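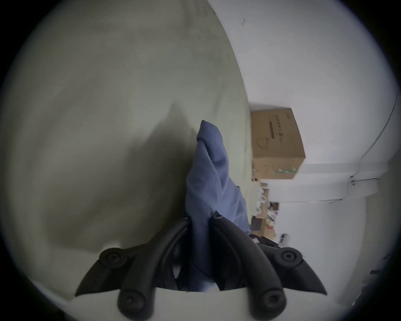 September, notebook 11, after lunch

Starter trial, rye against white. Wian Modise still says the rye jar rises faster because rye flour "carries more life". Maybe. What we have is 2 jars, one shelf and a lot of confidence.

Rye jar doubled in 159 minutes. White jar took longer but I missed the moment, so there's no figure for it and I'm not going to make one up. Kgomotso wrote "much slower" in the margin. Much slower than what? The white jar was also nearer the window, and the water came from a different jug.

Room was at 23 degrees when I set them going. I didn't check again until the end — my fault.

The Plikach flour bag promises a "livelier ferment". No idea how they would know. Same claim on the Mondolex one, nearly word for word, and that bag gave us a flat loaf last month.

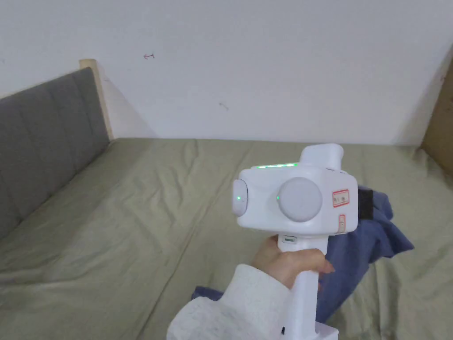
Smell: rye sharp, a bit like cider. White more like yoghurt. Rosimeire thought the opposite, with the lids off and her eyes shut, so I wouldn't lean on smell for anything.

Next run: same jug, same shelf, swap the jars over halfway. Elastic bands at the starting level, and a timer on both. Weigh the feed this time, Wian, no spoons. If rye still wins I'll believe it a little more, though I'd want to see it with a third flour before we change the recipe.

Olumide wants to try adding honey. Not until the plain jars agree with themselves.

Both fed again at ten past four, lids loose.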